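Last updated: 13 November 2021

4.2 Clearing and covering the work surface

1. Wipe the top with a damp cloth. Let it dry.
2. Smooth the white cover outward from the center. Light wrinkles are acceptable.

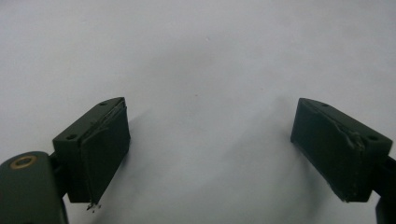 4.3 Placing bottles and stands

1. Check the net content on the label. Bottles marked 720克 (720 g) may be laid on their side.
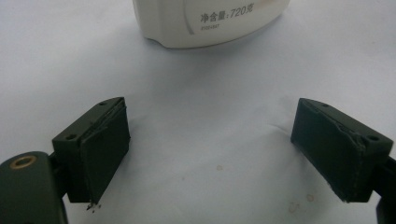
2. Keep caps closed while a bottle is lying down.

CAUTION: Do not stack bottles — they roll.

3. Set the green flared base down wide end first. Press the white cylinder into the collar.
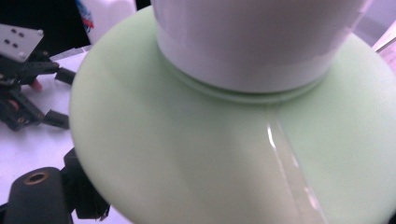

4. Leave 300 mm clear on each side.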